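12/09/2021 – wipe-down trials, second round

Picked up where the last entry stopped. The question is still the same: does the new Pramemell concentrate leave a film on vinyl flooring when it goes down at the strength Stilow use on their wards, and if so, how many passes before a person would notice it.

Ida Wendt brought over the second set of floor samples. These are the grey sheet vinyl, same batch as the corridor at Stilow. Cut to size, edges taped, numbered on the back in marker. The first set was the old stock and I have put it back on the bottom shelf. Please don't mix them up, the two look the same from the front.

**Mixing**

Made up at 50 ml to the full bucket, cold tap water. Last time I used warm and I think that muddied things, as the cleaners at Stilow fill from the cold tap in the sluice room. Stirred with the long paddle, left to stand while I laid the samples out. No foam to speak of. Smell is weaker than the old product, a bit like wet cardboard. Ida didn't mind it, I did.

**Method**

Flat mop, microfibre pad, one pad per sample. Figure-of-eight, walking backwards, no going back over a wet patch. Let each pass dry before the next. I had planned on the fan but left it off after the first sample. It dried the middle quicker than the edges and left a ring that had nothing to do with the product.

Half the samples got a plain water rinse after every fifth pass. The other half got none.

**Gloss readings**

Meter zeroed on the black tile before each sample. Starting value on the untreated vinyl was 69, and it was steady across the whole sheet, so I'm happy to use that as the baseline. The rinsed samples stayed close to it all the way through. The unrinsed ones began to drop after the tenth pass and kept dropping. You can feel it too – slightly tacky under a bare finger, and it picks up lint from the cloth.

One rinsed sample went wrong. I put the wrong pad on it, one that had already been used, and the reading fell at once. Struck out in the table. I have left the number in so that nobody goes looking for it.

**Shoe marks**

Heitmann lent us the rolling heel rig again and it ran through to 3000 turns without jamming, which is better than in the spring. Black marks came up on every sample. On the rinsed ones they lifted with a damp cloth. On the unrinsed ones they smeared first and took a second go. I would call that the main result so far, more than the gloss. A ward sister won't see a few points on a meter but she will see a grey smear by the bed.

The rig does squeak. Oil on the left bearing helped for a while.

**Odds and ends**

- Pad stock is low. Order 1147 has the blue pads on it but not the white, and it's the white we need for this. Ida is ringing Irnus.
- The small measuring jug has a crack below the handle. Thrown out. Use the tall one until there is another.
- Someone has been putting neat product in the spray bottles with the green triggers. Those are for water only. I have emptied and relabelled them.
- Sink drain is slow again. Cleared the trap, found a good lump of mop fibre.
- The wet floor sign is back behind the door, where it should live.

**What I think so far**

The concentrate cleans well enough. The trouble is what stays behind when it isn't rinsed, and I doubt the night round at Stilow has time for a rinse. Two ways to go. Either the dose comes down and we see whether it still shifts the marks, or we tell them to rinse once a week and show them the readings. I would sooner try the lower dose first. Ida thinks the weekly rinse will be agreed to and then dropped as soon as they are short of people, and I can't argue with that.

I haven't looked at corners or at the coved skirting yet. The flat samples don't tell us anything about either, and that is where the old product used to build up and turn yellow. We need a made-up corner piece. There is enough vinyl left for one if it's cut carefully.

**Next**

1. Same again at half the dose, rinsed and unrinsed.
2. Corner piece, glued and left for a full day before any water goes near it.
3. Leave two of the unrinsed samples on the window sill and read them again in November to see if they yellow.
4. Ask Stilow what pads the night round uses. We have been assuming microfibre and I can't find where that came from.

Table is in the back of this book, inside the cover. 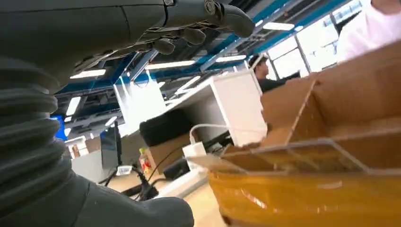
*Robot hand beside an open cardboard box.*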